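Home Explore Notifications Messages Lists Profile More

Arnar Bisgaard
02/03/2023

I promised some of you a report on the Jasthorpe tabletop pushing kit, so I will write it in pieces during the evening. We have used it in our small teaching lab for 52 days now. We paid for it with our own budget and Jasthorpe does not know I write this.

What comes in the box: the straight rod tool for the arm, an adapter collar, a wooden board, a bag of colored plastic blocks, fasteners, and a license for the software. The arm is not included. Please read the product page two times before you order, because the photo on top of it shows an arm and a colleague of mine understood it wrong.

The idea of the kit is simple. There is no gripper. The arm has only a rod and it must push the blocks to where you ask. You type "move the blue cube next to the yellow heart" and the policy tries to do it. For students this is a very good exercise, they see quickly that pushing is harder than picking.

Mounting took us one long afternoon. The adapter fits our arm without any change, but the paper manual describes the bolt order for a different model. The correct version is on the Zollier forum, in a post from October. I don't understand why it is not on the website of the maker.

Calibration. You touch the rod to the corners of the board and the software makes the rest. The first time I did it too fast and the rod scratched the wood a little bit. Second time I went down with the slow mode and it was fine. Use the slow mode, it is hidden under "Advanced".

Now the software, which is called Larilmont and has nothing to do with the hardware people. It installs well. It records well. The replay viewer is the best part of everything — you can drag the timeline and see the command text and the arm position together. I wish our older tools had this.

The less good part is the language side. "Push the star to the left" is a problem when there is more than one star. Sometimes it asks which one, sometimes it just chooses. Sinéad Conneely tested this more patiently than me and she thinks it prefers the star that is closer to the rod. We have not enough trials to say it for sure.

Numbers, for the people who always ask me for numbers. We recorded 198 short instructions with the policy as it comes, no extra training. 80 of them finished in the way we wanted. After we added our own demonstrations it became clearly better, but we changed the lighting in the same week, so I will not publish a comparison which is not fair.
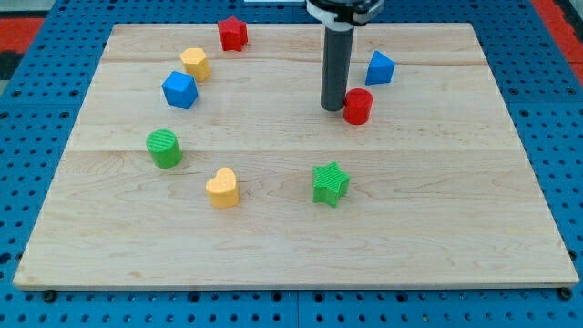
Rod close to the red cylinder, blue prism just behind. Board on our blue pegboard table.

Round shapes are the difficult ones. If the rod meets a cylinder a little off the center, it slides around the side and the block goes somewhere else. The cube is more polite, but it turns. I tell the students to make many small pushes and look again after each one.

Price: we paid 3,309 with shipping, in euros. For a board, a rod and some plastic this feels too much. For the software and the replay viewer it feels correct. If you only need the blocks and the board, any school workshop can make them for you.

Support: I wrote to them twice. First answer came the next morning and was useful. The second one I am still waiting for (it was about the license for a second computer).

Somebody asked me if the Bajpai kit is better. I had it only for a short loan. It has a gripper and more objects, and the setup was heavier for us. For a first course I would take Jasthorpe, for a thesis project maybe the other one.

Tomorrow I will post our calibration notes as a text file. Sinéad is correcting my English in it first.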